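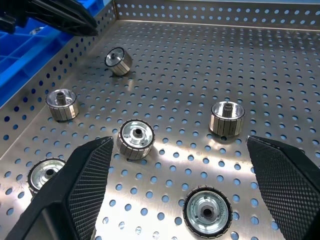
Motor rotors in a perforated metal tray at Friday's open day in Brondcombe.

Visitors to the Rekine workshop were promised a look at "the end of the sorting bench". What they got was a two-armed robot, six rotors in a steel tray and a divided blue bin.

The firm wants to sell the system to small motor repairers. Negin Shahbazi, who led the demonstration, said it could learn a new part in an afternoon. She would not give a price, or say how often the arms need a person to step in.

Those are the questions that matter to Celina Makowska, who runs a rewinding shop in Jirkau. "My bench handles 200 parts on a quiet morning, and they arrive filthy," she said. "I'd like to see it try that."
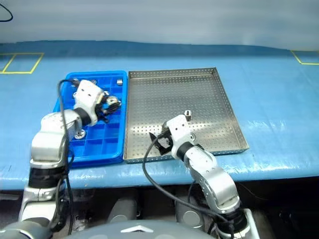
Rekine's leaflet claims 340 parts a shift, but gives no details of the test behind that figure - nor does it say how long the shift was. Shahbazi said the full results would be out in October.

Liviu Rusu, a fitter who came over with two workmates, was kinder. He thought the arms were neat enough, though he would want to see 3 months of real work before giving up any floor space.

The firm says talks with a first customer, Mohamedi, are going well. Mohamedi has not said so itself.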